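How to Dry Small Fruit in a Home Oven

You don't need a dehydrator to dry small fruit. A regular oven works if it can hold a low temperature and you are going to be home most of the day. The method below is for whole or halved fruit up to the size of a walnut: grapes, cherries, small plums, longans, cherry tomatoes.

What you need

Two rimmed baking sheets
Two wire racks that fit inside them
Parchment paper
An oven thermometer
A paring knife
Glass jars with tight lids

The thermometer matters more than anything else on the list. Many ovens run hot at the bottom of their range. Mine is a Gadska, and with the dial on its lowest mark it sits well above what the dial says. I prop the door open with the handle of a wooden spoon and check the thermometer every half hour until it settles.

Step 1. Sort and wash

Take out anything soft, split or moldy. Wash the rest in cold water and spread it on a towel. Let it air dry completely before you cut it. Water left on the skins adds to the drying time.

Step 2. Prepare each kind

Grapes: pull off the stems. Dip in boiling water for 30 seconds, then in cold water, so the skins crack slightly.

Cherries and small plums: halve and pit.

Cherry tomatoes: halve through the stem end and salt the cut side lightly.

Longans: peel off the brown shell and take out the seed. You can also dry them in the shell, which is the traditional way, but it takes much longer and I don't recommend it in an oven.

Keep each kind on its own rack. They finish at different times, and tomatoes will flavor whatever is next to them.

Step 3. Load the racks

Line the sheets with parchment, set the racks on top, and put the fruit cut side up with a little space between pieces. I weigh each batch before it goes in. A full rack of halved plums for me is 1,065 grams, and it comes out at 26 percent of that when it's done. Your numbers will depend on the fruit, but writing them down once saves guessing next time.

Step 4. Dry

Aim for 140°F. Swap the racks top to bottom and turn them front to back every two hours. Grapes and tomatoes need most of a day. Halved plums and cherries are usually faster, and peeled longans fall somewhere in between.

If the edges brown while the middle is still wet, the oven is too hot. Open the door wider for ten minutes and start checking more often.

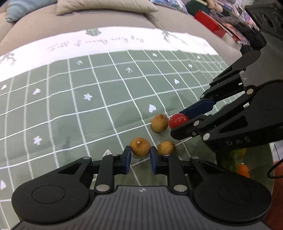 Hanna Głowacki
Wednesday, October 7, 2026
Filed under: Preserving, Fruit

Step 5. Test

Take out one piece and let it cool. Warm fruit always feels softer than it is. Tear it in half and squeeze. If you see beads of moisture, it goes back in. Finished fruit is leathery and bends without sticking to itself.

Step 6. Condition and store

Fill the jars two-thirds full, close them, and leave them on the counter for a week. Shake once a day. If you see fog on the glass, put the fruit back in the oven for an hour or two – if you see mold, throw out the jar.

After that, keep the jars somewhere dark and cool. Dried tomatoes go in the freezer in my house.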